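The compiler of the Stillham quotation list works from a kitchen table and would prefer to be called only "the editor." The site collects sayings by subject, from patience to bad weather, and the page on apologies is its newest. It went up in May with 316 entries. By the autumn it had lost 81 of them.

"I took them out because I couldn't find where they came from," the editor says. "If a line has four different authors on four different sites, I don't want it on mine."

The apologies page took longer than any other. Most of the short lines about saying sorry turned out to be from greeting cards or talk shows, and then got attached to someone older and better known. The editor checks each one against a printed book where possible. The library in Gromcombe will hold a book for two weeks, and that is usually enough.

Asked what readers want, the editor doesn't hesitate. "Short ones. They want something that fits on a card. I like the long ones, where the person explains what they did wrong, but those hardly get copied."

Two entries bring in more mail than the rest. Both say that an apology should come without an excuse, and readers write in to claim they heard it first from a grandparent – which may well be true. "I answer all of them," the editor says. "I just can't list a grandparent as a source." 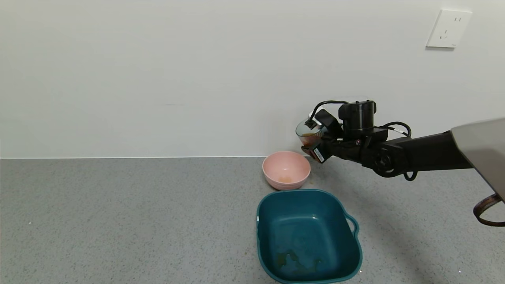

The next page will be on sharing and hospitality, and the draft is already long. Sayings about guests are easy to find, the editor says, but many repeat each other with one word changed. One group is about pouring for someone else before yourself, and it covers everything from a full jug down to a small clear glass tipped over a bowl, with a little reddish-brown liquid in it. "I'll keep the plainest version and drop the others."

There is no date set for it. The editor still has the letter S to sort on the old authors' index, and wants that done first.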